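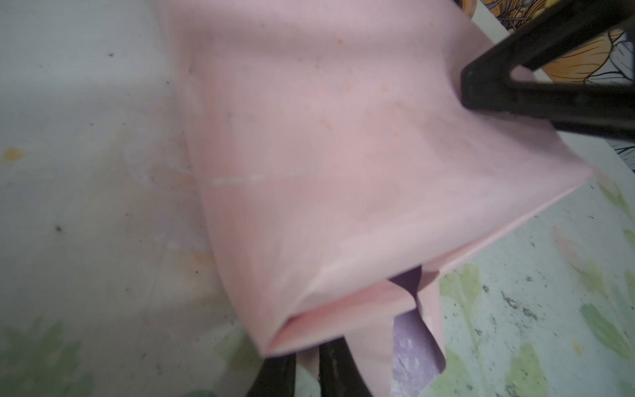
Surkonance brushed cloth in pale pink, folded, with a strip of dusty purple fabric.

Surkonance Brushed Cloth

Category: Household and institutional textiles
Supplier: Bastos
Page last revised: 6 June 2019

Overview

Surkonance is a general-purpose brushed cloth supplied by Bastos to schools, residential homes, guest houses and community workshops. It is sold as a finished piece with hemmed edges and is intended for use as a light cover, a lap cloth, a table underlay or a wrapping for items in storage. The surface is soft and matte on both sides. The cloth holds a fold well, which makes it suitable for shelves and cupboards where pieces are kept in stacks or rolled bundles.

The standard cloth is offered in pale pink, gray, cream and dark green. A narrow strip in dusty purple may be ordered separately for tying bundles or for marking one group of linens from another.

Specifications

Item: Surkonance brushed cloth, standard piece
Material: Cotton, brushed on both sides
Size: 56 by 56 inches
Edges: Double-turned hem, stitched in matching thread
Pieces per pack: 2
Packs per carton: 14
Colors: Pale pink, gray, cream, dark green
Matching accessory: Tying strip, dusty purple, sold singly

Sizes are stated before the first wash. Customers who require an exact finished size should wash one piece and measure it before cutting or sewing the remainder.

Folding and Storage

The following method is recommended for open shelving. Lay the cloth flat and bring two opposite corners together to form a diagonal fold. Smooth the fold with the palm of the hand. Turn the long side over on itself, keeping the turns soft, and tuck the free end beneath the bundle. A tying strip may be passed under the bundle and knotted loosely.

Cloths that are to remain in storage through a season should be folded square and laid flat. They should be refolded along different lines at least once during that period. Do not store cloths against bare metal or unsealed wood. Light colors should be kept apart from dark ones until each has been washed for the first time.

Care

Machine wash warm with similar colors. Tumble dry on a low setting or dry flat. Do not use chlorine bleach. Iron on the reverse side only, using a cool iron, as high heat will flatten the brushed finish.

The tying strip should be washed separately by hand. It is not recommended for tumble drying.

Marks and Stains

Small marks show readily on the pale pink and cream cloths. Orange or tan spots, as seen on the upper part of the pink cloth shown on this page, should be treated before the full wash. Dampen the area, apply a small amount of mild liquid soap, and leave for several minutes before rinsing with cool water. Repeat if necessary. Do not rub with a stiff brush.

Pale streaks or powdery residue on the surface should be brushed away dry, using a soft clothes brush, before any water is applied. Loose specks may be lifted with a lint roller.

The supplier does not guarantee the removal of any stain. A cloth that remains marked after washing is still suitable for use as an underlay or as a wrapping for stored items.

Use in Classrooms and Workshops

Surkonance cloths are used in practical instruction in laundry work, housekeeping and basic sewing. For folding exercises, the pale pink cloth is often preferred, as creases are easy to see on it. Instructors may wish to set aside marked or worn pieces for this purpose and keep clean stock for service.

The cloth is not treated for flame resistance and must not be used near open flames, heaters or cooking surfaces. It is not intended as bedding for infants.

Ordering

Orders are accepted by the pack or by the carton. Institutions in Jerthorpe and Uvier may collect from the Bastos counter in either town. All other orders are sent by road freight. Color selection must be stated at the time of ordering, and a single carton may contain no more than two colors.

Standing orders of 600 pieces or more per year are handled under a separate supply agreement. A written request should be submitted to the Jerthorpe office, stating the colors required and the preferred delivery months.

Returns

Unwashed cloths in their original packs may be returned for exchange. Cloths that have been washed, cut or marked with a laundry pen cannot be accepted. Faults in stitching should be reported in writing with the pack number, which is printed on the paper band.

Related Products

Surkonance tying strip, dusty purple
Surkonance narrow cloth, gray and cream
Bastos shelf liner, plain
Bastos soft clothes brush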